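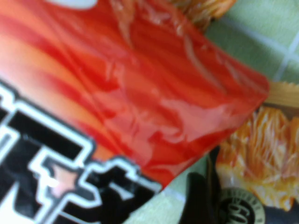 Prulus Maritime Museum – progress report to the Hakham Fund
08/08/2020

The grant covers the refit of the lower gallery and the new display on the Dullen ferries. Work stopped in spring when the building closed and started again once contractors were allowed back on site.

The floor is finished and the new lighting is in. Cataloguing of the ferry collection stands at 371 items, with some 30 still to be checked against the old register. Two of the ship models need repair and have gone to Poduval for cleaning and new rigging.

Visitor numbers are well down on last year. We are open on timed tickets only and the audio guides have been withdrawn for now – the text panels have been made larger to make up for this.

Spending is within budget, apart from the display cases, where the quote has gone up. We ask that the opening be moved to January and the final payment moved with it. A revised budget is attached.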